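3.2 Where household keys are kept

Participants in the Ustico survey were asked where they put small everyday items on coming home. Kartini Lumbantobing carried out the interviews in Drasereck and Hidayah Halim coded the replies. Of the 14 households visited, four had a fixed place for keys, such as a hook or a dish by the door.

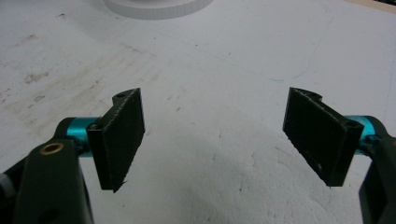
2 min read

The remaining households used whatever surface was nearest. Kitchen tables were named most often, followed by coat pockets – a habit mostly of people living alone. Two respondents gave different answers at the second visit in September, and both answers were kept in the coding.

Figure 4. Metal item with keyring, short chain and pale fob on a white board.

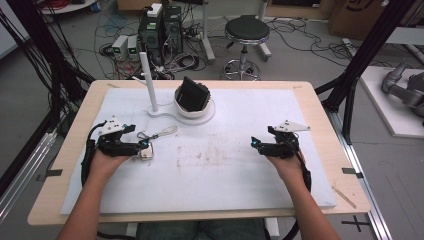
Larger fobs were said to be easier to find in a bag, but were also left behind more often when they did not fit in a pocket. Ong reports the same for office workers in Vuria, where lost keys were recorded by building staff. Our sample is too small to test this, and we did not ask about spare sets.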